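Friday, after lunch

Continued the moisture test on the Nogueira flour samples. Karabo dried the second set overnight at the usual setting, and I weighed the dishes at nine in the morning, when the room was quiet and the balance did not drift.

Dish 3 is again higher than the other ones. I suspected the lid, so I exchanged it with the lid of dish 5 and weighed both again. The difference stayed with the dish. Tomorrow's set should use a new dish in that position, and I wrote this on the tape at the oven door.

The mill was cleaned between samples with the soft brush only. Aparecida prefers to run a small portion of the next sample through and throw it away. I think she is right, but we have only 441 g of the Laralcombe lot and I did not want to lose it.
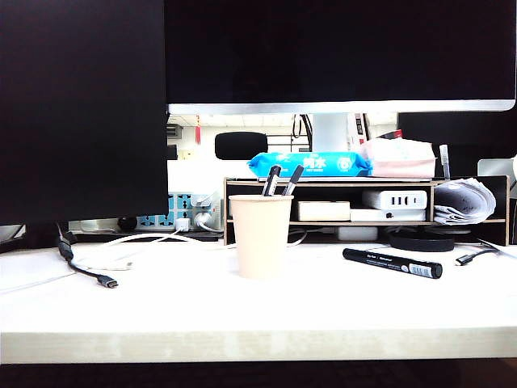
Typed the weights into the sheet before four. One mistake found: I had put the empty dish weight in the column of the full dish for two rows. Corrected, and the old values are kept in the comment.

Time in the desiccator was 45 minutes for all dishes. Ronaldo asked if we can make it shorter. I would like to see this on one sample first, with both times side by side, before we change the written method.

Still open:
Ask Osvaldo for the July results of the same lot, he has them on paper.
Order silica gel, the present one is nearly all pink.
The 1,000 g check weight has to go to Everaldo for calibration.
Repeat dish 3 with the new dish, same lid.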